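Week 3 notes: Can a machine do the chores yet?

Welcome back, everyone. A few of you stayed behind after the last lecture to ask whether this unit is ever going to get to the robots, and I promised we would, so get comfortable. These notes go with the slides but they aren't a copy of them, and there are a couple of bits in here (the part on sorting, especially) that I ran out of time for and would still like you to read before the tutorial.

Let's begin with the question as your grandmother would put it. She has a dishwasher, a washing machine and a dryer, and she'd quite reasonably say that machines have been doing the household chores for most of her life. And she's right, in a way! But think about what's left over. Somebody still scrapes the plates, loads them, unloads them, and carries everything to the cupboard. Somebody empties the pockets before the wash and folds the shirts after it. The machine does the middle of the job, inside a closed box where everything happens the same way every time, and the person does both ends. When we ask in this course whether a machine can do a chore, we mean the ends as well.

The shop floor went much the same way. Years ago I spent a summer at the Hundton plant, where a line of arms moved castings from a conveyor into a press, and I remember being terribly impressed until the afternoon a new pallet arrived that sat a thumb's width lower than the old one. The whole line stopped while a fitter re-taught the positions by hand. Those arms were strong and very accurate, and they were also completely blind. They went where they were told to go, whether or not there was a casting waiting.

So what has changed? Mostly the seeing and the learning. Cameras are cheap, and we can now train a controller from recordings of a person steering the arms through a task, over and over, with things placed a little differently each time. In our own lab exercise, which we call Nekness, each group will record 56 demonstrations of one chore. That will feel like a lot by the second hour (bring a snack), and you'll find it's rather few once you start moving things about on the table.

I'd like you to keep three words in your head as you read: reach, grasp and place. Reach is mostly solved. If the arm knows where something is and nothing's in the way, it will get there. Grasp is where the trouble starts, and place is where students always underestimate the trouble, as letting go of a thing neatly is a skill of its own. Have a go at setting a teacup on a saucer with your eyes shut and you'll see what I mean.

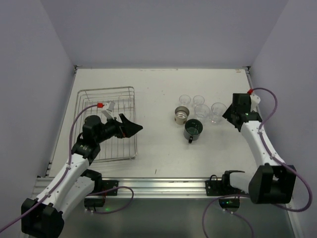
Dishes make a lovely test for all of this, and I keep coming back to them even though my colleagues would like me to try laundry for a change. You don't need much on the table to make it hard. Clear plastic cups are difficult for a camera, which tends to see straight through them to the bench, and when four of them are standing in a cluster with a mug and a metal cup, the gripper has to find a way in to one without knocking its neighbour. The mug brings its own question, namely whether to take it by the handle or by the rim, and the answer depends on which way the handle is facing. Then there's the wire rack, with its thin bars and raised sides, where a small error in height could leave a cup caught on the edge. With two arms there's also the matter of who goes where – more on that in the Plelerero reading.

A word on how we score these things. A success rate on its own tells you very little. If a group reports 27 good placements, I'll want to know out of how many, with which objects, and whether anyone straightened a cup between attempts. We'll use a run of 200 attempts for the class comparison, pooled across groups, and every nudge from a human hand gets written down.

For the tutorial, please read the Mittal handout up to the section on grasp planning, and choose one chore from your own home. Write out every step, including the ones you do without thinking – turning a cup over to drain, say, or checking the bottom of a mug for a tea stain. Mark each step as reach, grasp, place or something else. A page is plenty, and handwriting is fine so long as I can read it.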